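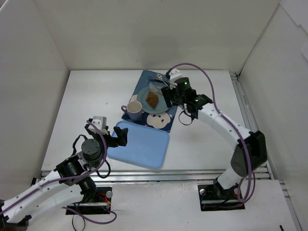
White table, light blue tray.

The Soup of Mrs. Zalewska

When Rizal Sitompul came to Flinimthorpe, he knew how to cook five dishes, and all five had chilies in them. The shop on the main street sold one kind of chili. It was in a glass jar, in vinegar, and it tasted of the vinegar.

He rented the upper floor from Mrs. Zalewska. She was eighty years old and lived downstairs with a stove called an Olow, which had four legs like a dog and one burner that did not obey. The rent included heating, the use of the garden and, on Sundays, soup.

The soup was sour and gray. The first Sunday he ate it from politeness. The second Sunday he ate it because it was July and raining as if it were November, and he was cold. By the third Sunday he was standing on the stairs at ten minutes before noon with his own spoon in his shirt pocket.

"You have a spoon," said Mrs. Zalewska.

"Yes."

"I also have spoons."

He put it back in the pocket and sat down.

He worked at Prenov, the company that made the frozen dinners. His job was to write the instructions on the back of the box. Pierce the film in several places. Let stand for two minutes. It was not a bad job. He had learned much of his English from such boxes, and he liked to think that somewhere a person who was new in the country was now learning from his. He was careful with the commas.

At work he mentioned the soup one time, at lunch, and after this his manager asked about it every week. Prenov wanted a line of soups. They had tomato and they had chicken, and the manager said that everybody in the world had tomato and chicken.

"Does she have it written down?" the manager asked.

"I don't know."

"Find out, would you? We would pay her."

So on a Sunday, when the bowls were empty, Rizal asked. Mrs. Zalewska got up and opened the drawer under the Olow where she kept the lids of pots. From under the lids she took a school notebook with a green cover. She did not give it to him. She opened it on the table and held it flat with her hand, and he had to read between her fingers.

Every recipe had a number. The numbers were not in order. There was a number 20 after a number 48, and the soup, which was on the last page, had number 1461.

"You have so many recipes?" he said.

"No. These are days."

He waited. She moved her thumb along the edge of the page.

"My husband was away to work on the ships," she said. "I wrote the number of the day when I cooked a thing for the first time and it was good. Day 20, the dumplings. Before that they fell apart. Day 48, the cake with plums. I had only myself to cook for, so I could make mistakes. The soup was the last one. Four years, and one of them had a February too long."

"And then he came home."

"Then he came home, and he did not like sour things." She closed the notebook. "For thirty-six years I did not make it. I made him tomato."

Rizal carried the bowls to the sink. He washed them slowly, although there were only two. Behind him he heard the drawer open and close, and the lids moving.

"My company would like to buy it," he said to the window. "The recipe. They would put it in a box."

"What would they write on the box?"

"I would write it. It is my work."

"And what would you write?"

He thought about it honestly, with the water running. The rye flour had to stand five days in a jar on the shelf by the Olow, covered with a cloth, and it had to be stirred each morning. She smelled it and decided. The burner that did not obey had to be used, because on the others the soup became too hot and, as she said, lost its courage. None of this could go after the words "pierce the film."

"I would write, heat until it is ready," he said.

"This is a good instruction," said Mrs. Zalewska. "But they will want minutes."

They did want minutes. On Monday he told his manager that the recipe was not written down. It was the first lie he had told in English, and he was surprised how easy the grammar was.

In the winter she had trouble with the stairs to the cellar, and then with the steps to the garden, and then with the weight of the pot. Rizal lifted the pot. After some weeks he also cut the garlic, and after some more weeks he stirred the jar, early, before the bus. She sat by the table with a shawl and corrected him. Less. More. Not with that spoon. He wrote nothing, because she did not like it when he wrote.

Once he put in a dried chili, a real one, which his sister had mailed to him inside a sock. He did it when Mrs. Zalewska was looking at the garden. At noon she ate one spoonful and stopped, and she looked at the soup for a long time.

"What did you do?"

"I am sorry."

"I asked what you did. I did not ask if you are sorry."

He told her. She ate another spoonful. Her eyes were wet and her nose was red, and she took her handkerchief from her sleeve and held it ready on the table.

"What number are you?" she said.

He did not understand the question at first. Then he had to go upstairs for the letter from Prenov with his starting date, and for a calendar, and they did the calculation together on the back of an envelope. She did not trust his subtraction and made it again from the beginning. The soup became cold. When she had the number, she took the green notebook from under the lids, turned it to the last page and found that it was full.

"There is the inside of the cover," Rizal said.

"The cover is not a page."

But she wrote it there, under the name of a school that was closed long ago. She wrote the date too, which she had never done for the others: Friday, April 10, 2020. He said that they always ate the soup on Sundays, and she said that this week they did not, as he could see, because he had been at home from work all week and was walking over her head, and one must feed a man who walks like that.

Then she pushed the notebook across the table to him, with the pen on top of it.

"I did not see how much you put," she said. "Write how much."

"One."

"One big or one small?"

He tried to remember it in his fingers.

"Medium," he said, and wrote it down – chili, one, medium – and she turned the notebook around to check the commas.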